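Handheld gripper pose jumps, then the arm replays it into the table. Anyone seen this?

Forum: Bulbridge Builders > Data collection > Faults and safety

inho_h wrote:

We're doing two-handed recordings with the gray handheld grippers up on our mezzanine, and every so often one hand teleports in the log. On Saturday one of those takes got through to replay and the arm drove its fingers straight into the tabletop.
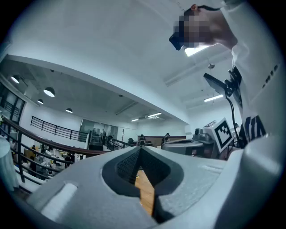 Ebise Derese has already told me it's the cable, it's always the cable, and I should quit staring at plots and go buy a strain relief. Maybe so! But I've been at this for days and I'm not ready to give in yet, so let me lay it out.

The session was 20 takes, pick and place, nothing fancy. In 4 of them the left gripper's position goes flat and then snaps to a spot well away from where the hand was. The flat part lasts 2 seconds in the worst one. The right hand looks fine in every take. The jaw opening signal keeps going smoothly the whole time on both sides, so the gripper isn't losing power, or at least not all of it.

Our filter is supposed to throw out anything with a jump that size. It didn't, and that part is on me. I'd loosened the threshold back in October when it was tossing good takes with fast wrist flips, and I never put it back. So the take went into the training batch, and it was also the one I picked for the replay check (bad luck or good luck, depending how you look at it). One bent fingertip, a gouge in the table, and my heart rate somewhere up by the light panels. I hit the stop after the contact. Too slow.

Things I've tried: wiped the marker cube, swapped left and right grippers, restarted everything. When I swapped them the fault stayed with the left hand and did not follow the gripper. That's the bit that's bugging me.

ebise_d wrote:

Hi, yes, I'm the cable person. I stand by it. You swapped the grippers but you left the chest mount and the cable right where they were, so of course it stayed put. Wiggle the thing at the mount end while you're logging and watch what happens.

ayana.seyoum wrote:

I don't buy the cable. A bad cable gives you dropped frames, and then your timestamps have holes in them. Do they? If the timestamps are nice and even and only the pose goes flat, your tracker is getting pictures just fine and can't make sense of them.

My money's on the room. You've got a ceiling full of fluorescents, big windows over on one side, and a glass partition. With a lens that wide you see everything twice. We had a mirror finish cabinet in our Habte setup that put a second copy of every marker in view, and the tracker would happily grab the wrong one for a moment, then hop back. I spent a week blaming the hardware.

inho_h wrote:

Ayana, checked. Timestamps are even in three of the bad takes. The worst one has a hole at the start of the flat part and then they're even again. So you both get to be right and I get to be confused.

asnakech_n wrote:

Can I be the annoying one? You have people wearing a head unit and carrying a gripper in each hand on a mezzanine with a staircase. What's your rule for where they can stand? I care a lot more about that than about the tabletop. Hands full means no hand for the rail.

inho_h wrote:

Fair question, and not annoying. The rule is that you stay on your mark while recording and put both grippers down before you go anywhere. It's a spoken rule. There's no tape on the floor and there should be.

asnakech_n wrote:

A spoken rule with people who are concentrating on a pick isn't much of a rule. Put a gate or a stanchion at the top of the stairs during sessions. It's cheap and you can have it there tomorrow.

ebise_d wrote:

I think that's a bit much for people who are standing still and picking up blocks, but the tape, sure.

asnakech_n wrote:

They stand still until the take ends and they turn around to talk to whoever's behind them. I've done it myself. Go watch your own people for ten minutes and then tell me it's a bit much.

ebise_alem wrote:

Different Ebise, before anyone gets mixed up :)

I want to go back to the replay. Why was the arm running at full speed on a take that hadn't been looked at? On our Pilteo line the first replay of anything is at a crawl, and there's a floor height in the controller, set above the table, that no take is allowed to cross. Filter thresholds get changed by tired people. The height limit doesn't care what the filter thinks. If you'd had that, you'd have a boring error message and a straight fingertip.

So yes, find the jump. But the jump isn't what bent your finger, the missing limit is.

inho_h wrote:

Ouch, and yes. We had a limit on the old table. The new one's taller. You can see where this is going.

ayana.seyoum wrote:

Oh no. So it was set, just set for furniture you no longer own?

inho_h wrote:

Correct. It would have stopped the arm beautifully, somewhere inside the wood.

OK, update from this evening. I left the worn gear exactly as it was and did three things one at a time.

First I wiggled the cable at the mount, the way Ebise D. said. Got a hole in the timestamps 2 times in a few minutes of wiggling. Nothing at all if I leave it alone and wave my arms like normal. So there's a weak connector in there. Annoying, but it only explains the one take.

Then I hung a bedsheet over the glass and recorded a bunch of slow sweeps with the left hand. No flat spots. Took the sheet down, same sweeps, and got one flat spot with even timestamps, right when I turned toward the glass. Put the sheet back up, clean again. I know that's a tiny test. I'd still put a coffee on Ayana.

Third, I put the filter threshold back where it was and ran Saturday's takes through. It throws out all the bad ones, plus one with a fast flip that I'd call good. I can live with losing that one.

ayana.seyoum wrote:

I'll take the coffee! Do try it at a different time of day too, because with those windows the glass is going to behave differently at 9 am than it does at night. And look at which way the pose hops. With a reflection it should land on the far side of the glass, every time, same distance back. If it lands all over the place I'm wrong.

ebise_d wrote:

I would like it noted that there was a bad connector.

inho_h wrote:

Noted, and I've ordered the strain relief, so you can stop texting me.

Ayana, two of the three hops land behind the glass. The other one goes up and left and I've got no idea. I'm leaving that one open. If anybody has seen a pose go up toward the ceiling, please shout, I'd love to hear it.

ebise_alem wrote:

And the height limit?

inho_h wrote:

Measured the table, set it, then sent the arm a fake take that dives on purpose, at crawl speed with my hand on the stop. It quit above the surface with an error. Did it again with the gripper mount that sticks out farther and it still quit in time. I've also written the table height on the table, in marker, so whoever swaps the furniture next has to at least look at it.

asnakech_n wrote:

Stairs?

inho_h wrote:

Tape is down. The stanchion is coming from the Driltusberg office because they have a spare, and until it gets here we record at the back, away from the steps. Two people have complained already that the walk is longer.

asnakech_n wrote:

Let them complain. Post again when the stanchion's in, would you? And keep the bent fingertip, I want to see how far it went.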